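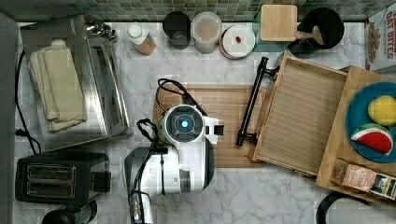 Zwischenbericht Wohnküche Skendach
Stand: 6. Juli 2025
An: Förderstelle Unell, z. Hd. Ruan Mkhize
Projekt: Einrichtung und Nutzung der Übungsküche, Haus Hendricks

Sehr geehrter Herr Mkhize,

der Bericht kommt knapp, die Tabelle mit den Belegen folgt getrennt. Kurz vorab: Küche ist nutzbar, die Arbeitsfläche ist eingeräumt, zwei Punkte hängen noch. Geld reicht voraussichtlich, siehe unten.

1. Was seit dem letzten Bericht passiert ist

Arbeitsplatte liegt. Heller Marmor mit grauer Äderung, wie im Antrag. Rückwand mit kleinen Mosaikfliesen in Grün und Grau, verfugt, zwei Fugen nachgearbeitet. Der Fliesenleger aus Brodville war zweimal da, Rechnung liegt bei.

Danach eingeräumt. Erst hatten wir alles in den Hängeschränken vorgesehen, das ging für die Teilnehmenden nicht gut — wer die Sachen nicht sieht, fragt nach jedem Löffel. Also steht jetzt das Meiste offen auf der Platte. Sieht voller aus, läuft aber besser. Kochgruppe hat sich nach der zweiten Woche dafür ausgesprochen, das so zu lassen.

2. Aufteilung der Arbeitsfläche

Linke Seite ist Wärme: Tischbackofen aus Edelstahl und der schwarze Toaster mit zwei Schlitzen. Beide bleiben fest am Platz. Geschirrtuch liegt zurzeit oben auf dem Ofen, das soll so nicht bleiben (siehe Punkt 4).

Mitte ist Schneiden. Großes Holzbrett, gestreifte Maserung. Wir hatten im Antrag zwei mittlere Bretter stehen, das große ist besser, weil zwei Leute nebeneinander daran arbeiten können. Ein kleineres, quadratisches Brett steht hinten an den Fliesen, für Brot und Obst gedacht. Wird in der Praxis auch für Zwiebeln genommen, daran arbeiten wir.

Hinten an der Wand Vorrat: Dose, Behälter mit Deckel, kleine Flasche. Die schwarze Pfanne mit Holzgriff hat ebenfalls hinten ihren Platz. Beschriftung der Behälter fehlt noch zum Teil. Etiketten sind bestellt, die erste Lieferung war zu klein bedruckt und ging zurück.

Rechte Seite ist Ablage und Üben. Flaches Holztablett mit Lattenboden, daneben der größere Holzaufsatz mit Fach darunter. Oben der blaugrüne Teller mit dem Spielobst, Wassermelone und das gelbe Stück, das die einen Zitrone nennen und die anderen nicht. Unten im Fach Kleinpackungen. Das Spielobst ist für die Einheiten "Decken und Anrichten", da wird nicht mit echten Lebensmitteln gearbeitet. Spart Geld und es wird nichts weggeworfen. War im Antrag unter Lehrmaterial geführt, nicht unter Küchenausstattung, bitte bei der Prüfung beachten.

3. Nutzung

Bisher 71 Termine in der Küche, alle Gruppen zusammen. Geplant waren bis Ende des Berichtszeitraums 68, also leicht drüber. Der Überhang kommt von der Frühstücksgruppe, die wollte öfter.

Was gut läuft:
— Frühstück. Toaster und Brett links/mitte, kurze Wege, wenig Durcheinander.
— Abräumen. Seit jede Sache ihren Platz hat, geht das Aufräumen auch ohne Anleitung, zumindest bei den Gruppen, die schon länger dabei sind.
— Anrichten mit dem Teller. Einfache Übung, wird gern gemacht, auch von denen die beim Kochen lieber zuschauen.

Was nicht gut läuft:
— Kabel. Am linken Rand neben dem Ofen läuft eine schwarze Zuleitung runter, ein weiteres Kabel liegt regelmäßig über der Ecke vom großen Brett. Beim Wischen stört das jedes Mal. Kabelführung ist angefragt, Angebot steht noch aus.
— Warme Gerichte mit mehr als vier Personen. Zu eng. Wir teilen jetzt in zwei Durchgänge, kostet Zeit.
— Einkauf. Die Listen sind noch zu kompliziert, werden im Juli überarbeitet.

4. Offene Punkte

Handtuchstange. Schwarz, Metall, mit zwei Halterungen. Ist da, liegt aber noch auf der Platte rechts vom Schneidebrett. Montage war vorgesehen, dann Unklarheit, ob in die Fliesen gebohrt werden darf. Vermieter hat mündlich zugesagt, schriftlich fehlt. Ohne Schreiben bohren wir nicht. Falls es nichts wird, kommt sie an die Seitenwand, dafür bräuchten wir nur andere Dübel.

Etiketten siehe oben. Zweiter Versuch mit größerer Schrift und Bildsymbolen.

Kabelführung siehe oben.

Rutschmatte unter das große Brett. Vergessen zu beantragen, kleiner Betrag, nehmen wir aus dem Posten Verbrauchsmaterial, sofern Sie keine Einwände haben.

5. Mittel

Für Ausstattung waren 2000 Euro bewilligt. Davon ist der größere Teil ausgegeben, übrig sind fast 450 Euro. Daraus sollen Kabelführung, Montage der Stange und die Etiketten bezahlt werden. Sollte das Angebot für die Kabelführung höher ausfallen als gedacht, melden wir uns vorher, nicht hinterher wie beim Fliesenleger. Dafür nochmal Entschuldigung.

Arbeitsplatte und Fliesen liefen über den Baukostenanteil des Hauses und sind in dem Betrag nicht drin. Im letzten Bericht war das missverständlich formuliert.

Umwidmung: Wir bitten darum, den Rest aus dem Posten "Bretter und Kleingeräte" in "Ordnung und Aufbewahrung" verschieben zu dürfen. Bretter haben wir genug. Was fehlt sind ein zweiter Aufsatz wie der rechts, stapelbare Behälter für den Vorrat und ein Haken für die Pfanne. Formular liegt ausgefüllt bei, Unterschrift der Hausleitung kommt nach, sie ist gerade im Urlaub.

6. Nächste Schritte

Juli: Etiketten anbringen, Stange montieren (wenn das Schreiben da ist), Einkaufslisten neu. Danach eine kurze Befragung der Gruppen, mündlich, mit Smileykarten, keine Bögen. Die Bögen vom Frühjahr sind größtenteils leer zurückgekommen.

Besuchstermin: Wir würden uns freuen, wenn Sie sich die Küche vor Ort anschauen. Vormittags ist am meisten los, da läuft das Frühstück und man sieht gleich, wo es klemmt. Nachmittags ist es ruhiger, falls Sie lieber in Ruhe die Belege durchgehen wollen. Parken im Hof geht, bitte nicht vor der Rampe.

Anlagen: Belegliste, Antrag auf Umwidmung, Rechnung Fliesenarbeiten, Nutzungsplan. Die Belegliste kommt mit gesonderter Mail, die Datei war zu groß für den Anhnag.

Mit freundlichen Grüßen
Projektleitung Wohnküche Skendach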